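Skulasness Community Kitchen
Progress report to the Palitz Fund
13/04/2021

Prepared by Kolbrún Oddsson, project lead

Dear friends at the fund,

Ívar tells me these reports are supposed to run to two pages and I have already gone over, so please forgive me. We have had a really good winter and I want you to hear all of it!

Where we are

When I last wrote, the cooking classes had been running for a month and we were still borrowing pots from the school. Since then we have finished the second block of evening classes, started the Saturday bread group, opened the lending shelf and begun collecting recipes for the Skulasness book. The one piece of work in your grant that hasn't started is the outdoor smoker, and I'll come to that further down.

Over the winter we served 346 meals at the shared Thursday suppers. I keep the sheet by the door and people sign themselves in, so that number is as good as people's memory for signing. We ran seven suppers in all. Two were called off for weather, once when the coast road was shut and once when the power went out at noon and didn't come back until we'd all gone to bed.

The evening classes

The second block had nine places and all nine were filled within a day of the notice going up. We kept the same format as the autumn: one dish, made start to finish by everybody, eaten together afterwards. Ívar Ingvarsson taught most of them, and he has grown into it so well. In the first block he talked to the stove. Now he walks round the tables, tastes everything and tells people exactly what he thinks (more salt, usually).

The class people liked best was fish stew, which surprised me, as I was sure it would be the dumplings. Everyone here grew up eating some kind of fish stew and everyone thinks their own family's is the correct one. We had a long and loud talk about whether potatoes go in at the start or get boiled on the side. I wrote down both methods for the book. The dumplings went fine too, though we ran out of flour halfway and had to send across the street.

What I would change is the length. Two hours is too short if people are going to sit down and eat at the end, and for the next block I'd like to start half an hour earlier. The people who come straight from the fish plant say they can manage that if we let them know ahead of time.

Thursday suppers

The suppers are the part I'm proudest of. They began as a way to use up what the classes made and now they have a life of their own. The older residents from the Kirkegaard houses come down together in the minibus, and several of the young families have made it their regular Thursday. Soup, bread, something sweet, coffee. We tried a themed menu in February and went straight back to soup because people asked us to.

Seating is tight. The long tables fit well along the window side, but the short ones block the way to the coats, and by the middle of the evening there is a line of people trying to get past each other with bowls. We have moved the coats to the hallway, which helped, and we'd like to try benches in place of chairs along one side. The parish hall in Trasenham has offered us a set they no longer use. We would only have to fetch them.

Washing up has turned into the most sociable job of the night. People who don't want to cook will happily stand and dry plates and talk for an hour. I have stopped trying to organize a rota for it.

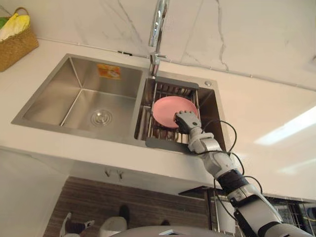 Food costs have stayed a little under what we planned. Root vegetables were cheap all through the winter and the boats were generous with haddock. Butter and coffee went over. I had budgeted for coffee as though people would drink one cup each, and I should have known better, having lived here all my life.

The bread group

This is new since my last report and wasn't in the original plan, so thank you for saying yes so quickly when I wrote to ask. It meets on Saturday mornings and is mostly rye, with a white loaf now and then for the children. There is a sourdough starter that lives in the kitchen fridge and goes home with a different person each week. It has been forgotten on a windowsill once and survived.

The bread goes to the suppers and any spare loaves go on the table by the door for whoever wants one. We put out a jar for donations toward flour. It pays for the flour and a bit over, and I'd like your agreement to put the extra toward proper loaf pans. The ones we have are all different sizes, so the loaves finish at different times and someone always has to stand at the oven and guess.

The lending shelf

Large pots, a pasta machine, cake tins, the big meat grinder, a pressure cooker, jars for canning. People borrow them for a week and write their name in the book. The meat grinder is by far the most wanted thing and spent nearly all of the slaughter season away from the shelf. The pasta machine has been out twice, both times to the same house.

Everything has come back so far, except for one cake tin that I believe is in Trasenham with somebody's daughter. We will need to label things better. Marker pen washes off, and tape comes off in hot water. Ívar wants to stamp the metal ones and I'm inclined to let him.

The recipe book

I had hoped to send you a first draft with this report and I can't, but we are well on our way. People bring recipes on the backs of envelopes, or they read them to me over the phone, or they tell me to come over and watch. Watching is slow but gives the best results. One lady told me her flatbread had four ingredients, and when I sat in her kitchen she used six and a different kind of pan from the one she had described.

Measures are our main headache. "A coffee cup" means something different in every house, and so does "until it looks right." We are testing each recipe in the bread group or at a supper before it goes in, with proper weights. It takes longer than I allowed for in the plan. I now expect the draft in July, and printing after that, and I would like to move the printing money into the next period if you are happy with that.

The smoker

We haven't started. The spot we chose behind the hall turned out to have a drain running under it, and the new spot, up by the wall, needs the neighbor's agreement for the smoke. He is in favor in principle and wants to know which way the wind will take it. So do I. Ívar has been up there with a bucket of damp straw on three different days to find out, and he came down smelling terrible and very pleased with himself. The money for bricks is untouched.

What we plan next

A third block of evening classes, starting earlier in the evening. Suppers every second Thursday through the spring, then a break while people are out with the sheep. A day on canning and pickling once the rhubarb is up. The smoker, as soon as the neighbor gives his word. We would also like to ask the older children to run one supper entirely on their own, menu and shopping included. They have already informed me that it will be pancakes.

What we need from you

Your agreement to the three changes above: the bread jar money going to loaf pans, the printing money moving to the next period, and the earlier start for classes, which adds a little to the hall heating. The full accounts are in the separate sheet, with receipts in date order. The two without a shop name on them are both for fish.

You are welcome at any Thursday supper. Let me know by the day before and I'll put on extra potatoes, boiled on the side.

With warm wishes,
Kolbrún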